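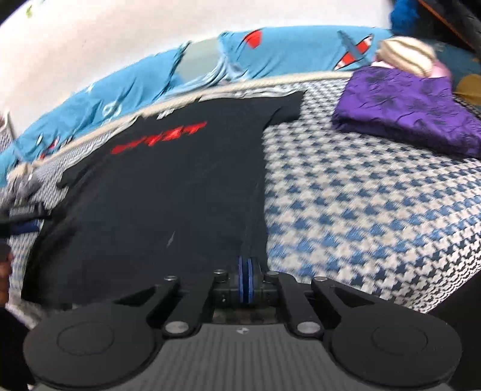 Clerlow hand-held gripper: setup and care

I've had a pair of these going for long enough now that I can tell you what matters and what you can skip. One for each hand, used mostly on laundry – T-shirts, folded bits, whatever is on the bed that day. Dark shirts on busy patterned covers are my favorite test, and I'll get to why further down.

What you get

The Clerlow ships as a pair, left and right, with 2 sets of blue-edged pads and a hex driver that fits every screw on the arms. You also get a little tube of the Hemmin dry lube. Keep the tube! The regular hardware store stuff picks up lint like you wouldn't believe, and lint is pretty much all these things meet in a day.

Stock number is 2,093 for the pair. Spare pads and screws are listed separately at the bottom.

Setting up out of the box

Close the tips by hand before you do anything else and look at them from above. The pads should meet along their whole height in one straight dark line. If the line is wider at the top than at the bottom, one pad is sitting crooked in its slot – pull it, blow out the slot, push it back until it clicks. Mine came crooked on the left unit and I used it like that for a whole afternoon before I caught on. The shirts kept slipping out on one side and I was blaming the shirts.

Then do the screws. The big silver ones at the lower joints go snug, then back off a hair so the arms swing without any grit to them. The small ones along the upper joints can go tighter. I put a dab of the Ekico blue threadlocker on the small ones only. I tried it on the big ones once and ended up with a gripper that moved like a rusty gate, so please don't.

Last thing is the zero. Hold the tips shut, press the button for 4 seconds, let go, and open them all the way. Do each hand by itself. If you zero both at once the left one sometimes takes the right one's number, and then you'll be very confused.

My check on cloth

I lay a short-sleeve T-shirt flat on the bed, bring the closed tips down over a bottom corner, open, pinch one layer, and lift. One layer is the whole test. If I come up with the shirt and the bedspread together, the pads are worn or I'm pushing too hard (usually I'm pushing too hard).

A black shirt on a houndstooth cover is great for this. The pattern shows right away if the cover is getting dragged along, and the dark cloth shows every bit of fuzz the pads leave behind.

Looking after them

I wipe the pads with a damp cloth after every session and leave them open overnight. Every 7 sessions I take the pads out, brush the slots, and put one drop of lube on each joint. Work the arms a couple dozen times and wipe off whatever squeezes out, or it'll be on somebody's white towel next.

Leave the ribbed panel in the middle alone. There's nothing behind it you need to reach, and the clips don't like coming off twice.

If the arms feel stiff on one side only, check for thread wrapped around the lower joint. Tweezers get it out. If they feel loose on both sides, it's the big screws again.

Parts and ordering

Pads, blue-edged, sold by the set
Small screw kit, silver
Large screw kit, silver
Hemmin dry lube, refill tube
Fleltau soft case, holds both units with the tips closed

The new batch of pads gets here in November. Orders for everything else go out as they come in.

Page updated October 13, 2026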